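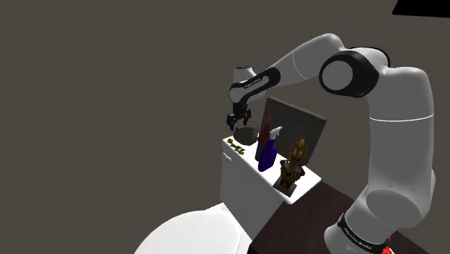
A toilet tank put to use as a shelf.

Last updated: Jun 14, 2026
Reading time: 2 min
Filed under: Home & Living, Press

Small bathrooms get their own show at Ellel

The Skokden home design group is opening "Close Quarters," a show all about the smallest room in the house, at the Ellel hall in Berkalska. It brings together 10 bathrooms by local designers, every one of them built at full size, and visitors can walk right in, open the cabinets and try the hooks!

The idea came out of a call for entries in February. Skokden had hoped for a handful of replies and got so many that the hall had to free up its upper floor.

"People have wonderful ideas about where to put a towel," said Vesela Jurić, who put the show together. "We read letters from renters, from big families, from a man who keeps his whole record collection next to the tub. I loved every page."

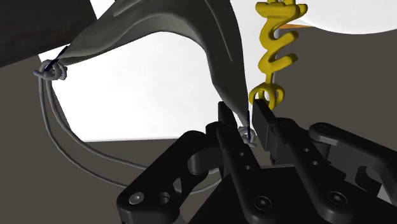
Raquel Morais's room folds its sink into the wall and tucks a bench under the window. Thảo Đồng worked with a sloping attic ceiling and still found space for a deep soaking tub (bring the kids, they will want to climb in). Subbarao Pisharody, a retired plumber, will give six short talks on leaks, valves and moving a drain without losing your mind.

Tile for all the rooms comes from Beaudoin, and leftover boxes will go to home repair classes in town.

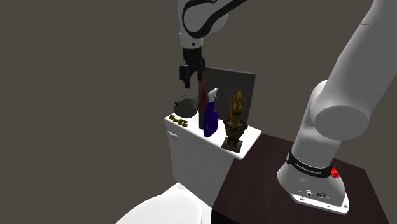 Visiting

Entry is free and doors open at 9 each morning. The upper floor can be reached by elevator. For press passes and interviews, ask for Raymonde Landry at the Skokden office.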